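Folding Tables and Folded Shirts: Gallery

Posted May 20, 2023

This gallery goes with the notes on storing decorated T-shirts. The subject is flat folding on a table: how the body of the shirt is laid down, where the decoration ends up, and what the hem does when the fold is close to square. Drawer dimensions are in the storage notes and are not repeated in full. The only figures needed for this page are the table depth, 60 cm, and the drawer width, 68 cm.

All shirts are plain jersey with one applied decoration on the chest. Chenille lettering is the hardest type to store. The pile is thick, the backing is stiff, and the patch does not bend along the same line as the knit around it. A fold placed across the letters will tend to open again when the hand is lifted. A fold placed beside them will usually stay down.

The method used is the long band. The shirt is laid flat, the sides are brought in toward the center, and the body is smoothed from the patch toward the hem. The loose part is left for last. It can be either a sleeve or a lower panel, depending on which way the shirt was turned at the start. Pale shirts on a pale table are harder to square by eye, so the hem is used as the reference line.

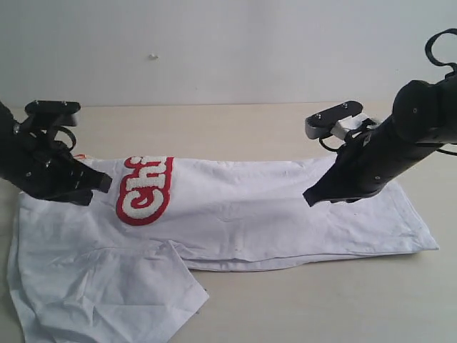
White shirt, partway through the fold. Red-and-white "Chi" patch at upper left, rest of the word inside the fold. Doubled hem along the lower edge; loose flap at left still to be brought in.

The right-hand section is close to finished. The edge is square and the remaining creases are shallow. Creases of this kind can be left alone if the shirt is going into a drawer and will be pressed before wear. If it is going on a shelf, smooth them out toward the squared end before the next fold.

The flap is a different matter. It is crumpled, and its edge runs on a diagonal. Folding it over in that state puts a ridge under the top layer, and the ridge prints through after a few weeks in a stack. Open the flap fully, pull the corner straight, then bring it across.

Position of the lettering: with the word lying along the band and part of it turned under, the patch takes up more height on one side than on the other. In a stack of 10 shirts the difference adds up and the stack leans. Alternate the direction of every second shirt. A sheet of plain tissue over the pile keeps red trim off the white fabric of the shirt on top.

The Drendby drawer holds 2 stacks side by side with the long band folded once more. The Lurka drawer is shallower and is better kept for shirts without patches. Grakmont dividers fit both, although the tall version has to be trimmed for the Lurka – cut from the bottom, where the slot is closed.

Measurements for children's sizes will be added in October.

Comments (3)

wrenfold
Does the tissue need to be acid free? I have a box of the ordinary kind.

laundry_b
Ordinary is fine for a season. I change mine when I rotate the drawers. For long storage I would buy the better paper.

tamarack7
I fold the patch to the outside so the whole word shows. Takes more room but I can find the shirt. The leaning stack is real, mine fell into the back of the drawer twice.

Recent items

Drawer dimensions: Drendby and Lurka compared
Trimming a Grakmont divider
Wei shelf brackets: load and spacing
Hooded sweatshirts, flat or rolled
Pressing around chenille and felt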